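Rurkance Sortierpaket im Test: Zwei Arme für ein Problem, das ich vorher nicht hatte

Wer Taster nach Farbe sortieren will, kann das mit der Hand tun. Man kann dafür aber auch das Sortierpaket von Rurkance kaufen, zwei weiße Arme samt Greifern und der Steuersoftware Nelby. 465 Euro kostet allein die Einrichtung durch den Händler, und nach meinem ersten Abend mit dem Handbuch verstehe ich jeden, der sie bezahlt. Ich habe es selbst gemacht. Dauer: zwei Abende und ein Teil meiner guten Laune.

Die Aufgabe fürs Testen war bewusst schlicht. Rot nach Rot, Gelb nach Gelb, der Rest bleibt in der Schale. Als Unterlage dient braunes Packpapier, das kostet fast nichts und spiegelt nicht. Im Handbuch steht dazu kein Wort, dort wird nur eine »geeignete Arbeitsfläche« verlangt.
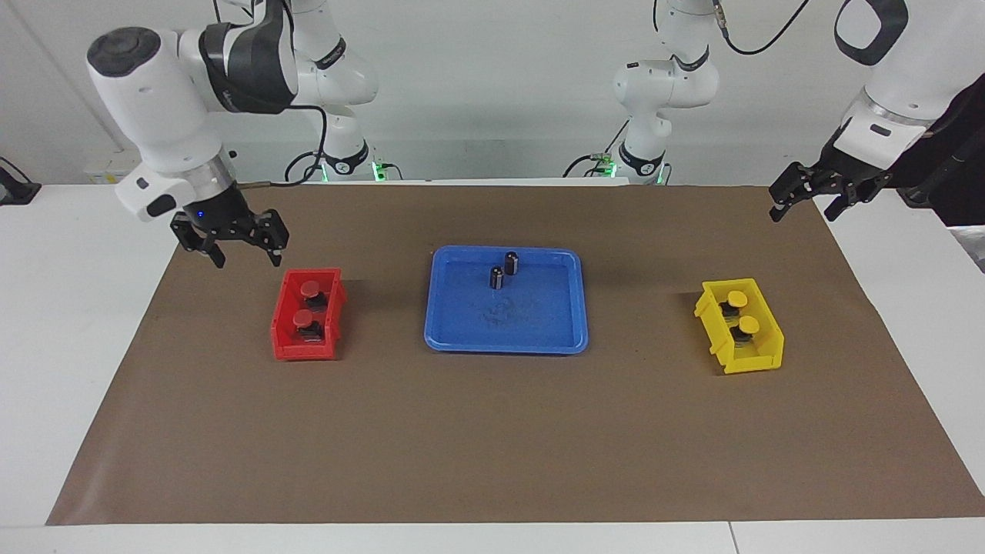

Beide Arme neben den Sichtlagerkästen, in der Schale stehen noch zwei schwarze Teile.

Die Mechanik ist das Beste am Paket. Die Arme laufen ruhig, die Backengreifer schließen sauber, und die Statusleuchten am Fuß grünen zuverlässig vor sich hin, auch wenn in Nelby längst eine Fehlermeldung steht. Weniger schön sind die Kabel. Sie hängen in Schlaufen, für die man beim Planen der Wege besser gleich Platz lässt.

Nelby selbst ist Geschmackssache. Neue Teile lernt die Software in 30 Minuten an, sofern man sie nicht unterbricht, und Gelb und Rot hat sie bei mir kein einziges Mal verwechselt. Dafür will sie nach jeder verschobenen Kiste neu kalibriert werden – auch nach zwei Zentimetern. 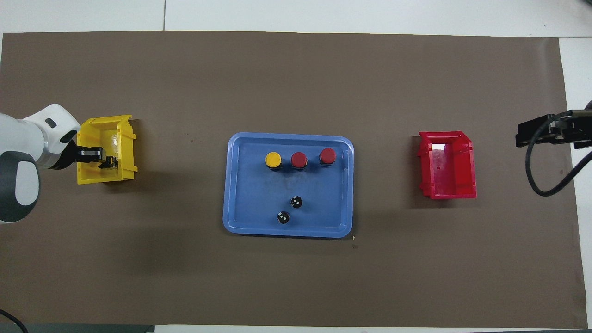 Ärgerlicher finde ich die Lizenz. Mehr als fünf Objekttypen gibt es nur mit dem Zusatzmodul Matos, das als Abo läuft und dessen Preis man erst auf Anfrage erfährt. Der Support antwortet freundlich, meist am späten Nachmittag, und verweist gern auf das nächste Update im Oktober.

Zum Vergleich stand der Ferkix vom selben Händler auf dem Tisch. Einarmig, lauter, leichter zu bedienen. Für eine einzelne Kiste reicht er völlig.

Pro: ruhiger Lauf, gute Greifer, sichere Farberkennung
Contra: Kalibrierwut, Kabelschlaufen, Matos nur im Abo

Wertung: 4 von 5. Den Punkt Abzug bekommt das Handbuch.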